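The Office of Boundary Determination for the District of Clurton submits the following account of the September session, as required under the Consolidation Order. The account was prepared by the Deputy Recorder, who was present throughout and who did not vote.

The Office was directed to divide the District into two wards of equal population. At the last enumeration the District held 1377 electors. The number is odd, and the Office wrote to the Ministry at Velier to ask how the remaining elector should be treated. The Ministry replied that the Order made no provision for a remainder and that the Office should proceed.

Four maps were received. The first was drawn by the Governing Party and placed the whole of the east bank in a single ward, joined to the cannery quarter by a strip of land the width of the towpath. The second was drawn by the Opposition and used the same towpath in the other direction. Each party described the other's map as an insult to the electors, and each filed an objection of 30 pages. The Deputy Recorder read both objections and noted that they shared eleven paragraphs, including one spelling error.

The third map was submitted by the Zeleke Agricultural Society, which wished only to keep the fairground in one piece. The fourth came without a signature. It had been drawn by hand in brown ink, and it divided Clurton along a line that matched no road, stream, or fence known to the Office.
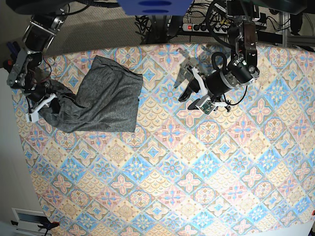

*Gray knit on a patterned tablecloth.*

The Chair proposed that the fourth map be set aside as irregular. The member for the Governing Party agreed, and the member for the Opposition agreed, and it was entered in the minutes as the first unanimous decision of the session. The Surveyor then asked whether anyone had checked the totals. She was told that it was not necessary to check the totals of a map that had been set aside. She checked them during the noon recess.

When the Office resumed, she reported that the anonymous line gave 688 electors to the west and 688 to the east. The remaining elector lived on the line itself. It entered his house by the kitchen window, crossed the hall, and left by the back stairs.

The house stood at Lastgate, the former toll station at the edge of the District, and had been recorded in the register as one dwelling since the tolls were abolished. The Chair directed that the occupant be invited to attend. A letter was sent by messenger, and the messenger returned with the occupant, who had been on his way to town to buy lamp oil.

He was asked whether he had drawn the map. He said that he had copied it. His grandmother had kept the original in a flour tin, and her father had walked the line with a chain and two mules before there was a District to divide. It marked where the people of the valley had stopped going to one well and started going to the other. He said the wells were both dry now, but that families had stayed on their own sides from habit, and he supposed habit was as good a thing to count as any.

The member for the Governing Party asked which side he considered himself to be on. He said that it depended on the time of day. He slept in the east and ate in the west.

The member for the Opposition asked how he had voted at the last election. The Chair ruled the question out of order, and the occupant answered it anyway. He said he had not voted. The polling place for his road had been moved to Zeleke that year, and the ferry had stopped at four o'clock. He did not appear to regard this as a complaint. The Deputy Recorder wrote it down, and was asked by both members to strike it, and has not done so. 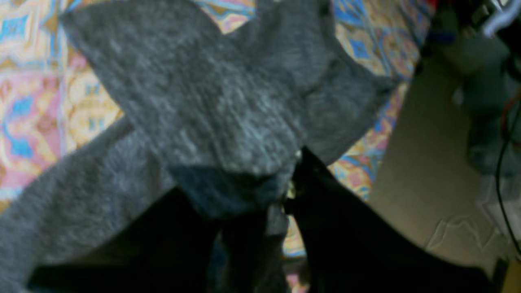 Debate on the motion to adopt a party map began at five o'clock and continued after the lamps were lit. The Governing Party argued that the towpath was a natural community of interest. The Opposition argued that it was a path. Both members had brought large printed sheets of their proposals, and as the evening went on these were folded, refolded, and laid one over the other until it was hard to say which ward was meant to be which. The Surveyor observed that the Governing Party's ward now resembled a gray knitted garment dropped on a bright patterned rug, with wide lobes going off in several directions and one long strip like a sleeve reaching for a corner, and she asked the member which part of it he lived in. He looked for some time and was unable to find his street.

The vote on the first map was tied. The vote on the second map was tied. The Chair, who was required by the Order to break ties, stated that he had served the Office for 363 months and had never been asked to choose between two things he had already been told to choose. He did not explain the remark. He left the casting vote blank and handed the paper to the Deputy Recorder, who entered it as blank.

The Surveyor moved that the fourth map be taken up again. There was no rule against the motion, and no member wished to be the one to say that there should be. It carried by a single vote. The occupant of the toll house was asked to select a ward for the purpose of the register, and he asked whether he might have until morning.

The Office waited. At seven o'clock a note arrived from Lastgate, written on the back of the summons. It stated that he had moved his bed to the kitchen. The Surveyor amended the western total to 689, and the map was sealed.

The Ministry at Velier has since returned the map with a request for clarification. It notes that the two wards are unequal by one elector and asks the Office to correct the error. It further notes that 844 ballots have already been printed with the boundary shown in the Governing Party's draft, and asks on whose authority the printing was ordered. The Office has no record of such an order. The member for the Governing Party has asked that the inquiry be postponed until after the election, and the member for the Opposition has seconded him.

The ferry at Zeleke will run until nine o'clock on polling day – the Office has this in writing from the ferry company. A copy is attached to this account, together with the brown ink map, which the occupant has asked to have back when the Ministry is finished with it.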